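Courses > Evening Classes > Soapmaking Basics > Week 4 Handout

Syllabus Handouts Supply List Contact

Week 4: Lye, Water and Why Your Bars Go Soft

Hi everyone! I promised I'd type up my scribbles from the board, so here they are, more or less in the order I said them (and minus the bit where I lost my marker).

We started with the numbers, because half of you had bars that never firmed up. Soap is fat plus lye, and every fat needs its own amount of lye. Olive oil wants less than coconut oil does. So if you swap one for the other and leave the rest of the recipe alone, you've made a different soap, and maybe one that stings. Run the recipe through a lye calculator every single time, even if it's your grandmother's.

Our class batch uses 1,000 grams of oils, of which 72 percent is olive. I picked it because the math is easy to follow on a scale, and we weigh everything in this class, including the water. No cups, no spoons, please!
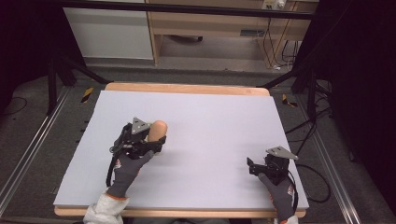

Now, water. It's only there to carry the lye, and all the extra has to leave the bar later on. Pour in too much and you'll be waiting ages for a hard bar. Too little and the batter can thicken on you before you've reached for the mold (the Avholm group will remember). I like one part lye to two parts water for beginners. And it's always lye into water, slowly, goggles on, window open. I'm going to keep saying that until June and you're going to keep rolling your eyes at me.

Trace, again

Trace is when the batter holds a little trail on top after you lift the stick blender. Use short bursts and stir in between. If you're adding color or scent, stop at a light trace, since some scents speed things up like crazy.

If you want a logo or a pattern in the top, wait until the bar is firm but still has some give. Press straight down, count to three, lift straight up. Stamp too early and it sticks, too late and the edges crumble.
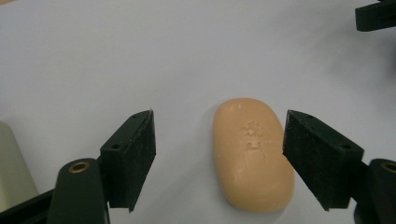 Curing

Four weeks on a rack, with air on all sides. Turn the bars when you think of it. Mostly-olive bars like ours are nicer after eight weeks, so hide a couple at the back of the closet.

For next time: bring one cured bar from home and your batch notes, even the messy ones.

Comments

lyelady: Does the one to two thing still work if I use goat milk for the water?

oatsandolive: Mine got thick in seconds with the clove oil. Should've listened lol

Laltdale Suds: Thanks for typing these up, I missed the part on stamping.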